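Nernley Clothing and Linen Swap, planning meeting minutes
August, upstairs in the spare bedroom

I took the notes again, so forgive the wandering. We got going at 10:15, once the chairs had been carried up and everybody had tea.

1. Last month's minutes

Read out and approved. One fix: the Zurham drop-off brought in 74 pieces, and I had written 47. Sorry!

2. Knitwear

We spent far too long on this one (my fault, I love a sweater). The question was whether dark knits with trim should go out on the rail or be folded on the tables. I'm for folding, as the heavy ones grow a foot on a hanger. We spread the charcoal one with the little brown bows out on the bear sheet and talked it over. Agreed: knits get folded, sleeves in, and anything with bows or buttons is checked for loose threads first. The fuzzy ones go in their own bin so they don't shed on everything else. 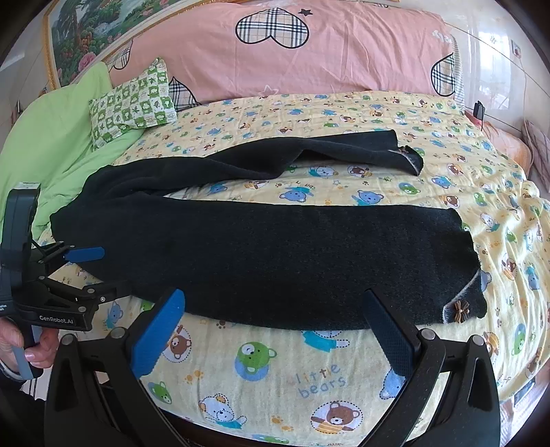
3. Bedding

Simiyu Hall can lend us two long tables and has room for 60 sets if we stack them sensibly. I asked if we could please keep sets together this time, and got a big yes. Last year we had pillowcases turning up in the curtain box right until closing. Duvets take up the most space by a mile, even folded, and a bright lime-green one like ours will show every crease.

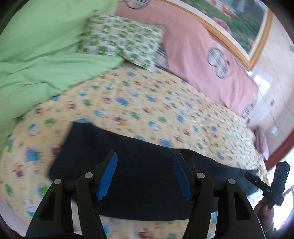 So the plan is to roll the duvets, tie them with tape and line them up under the tables. Fitted sheets are still a sore point. Two of us fold them, the rest ball them up, and we agreed to live with it.

4. Flyers

The Prirnmont print shop did 171 for us and we have 15 left. No more to be ordered.

5. Next meeting

Same room, same time, in September. Bring tape and spare bins if you have them. Finished at 11:40, then more tea.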